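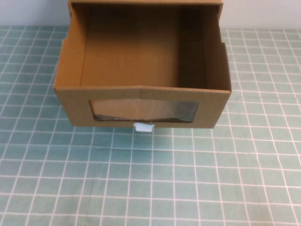 Cardboard drawer with a clear window in the front panel.

How to research the naming of a local street or park

Residents of Garkville often ask how a street came by its name. The following steps apply to most places in the district.

1. Write down the name exactly as it is signposted, with any earlier spelling.
2. Consult the subdivision plans at the Tundcombe reading room. Up to 5 plans may be requested per visit.
3. Search the rate books for the 7 years before the name first appears. Landowners' names were frequently given to new roads.
4. Compare your findings with the council minutes. Copies cost 60 cents a page.
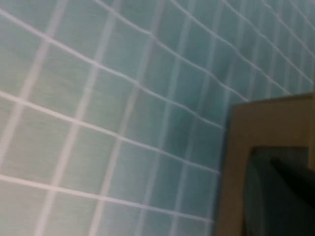
A reader from Andilport writes that the rate books led her to the wrong family, and that Woo Street was settled only by a February entry in the minutes. Both sources should be checked before a name history is submitted. Submissions are limited to 200 words.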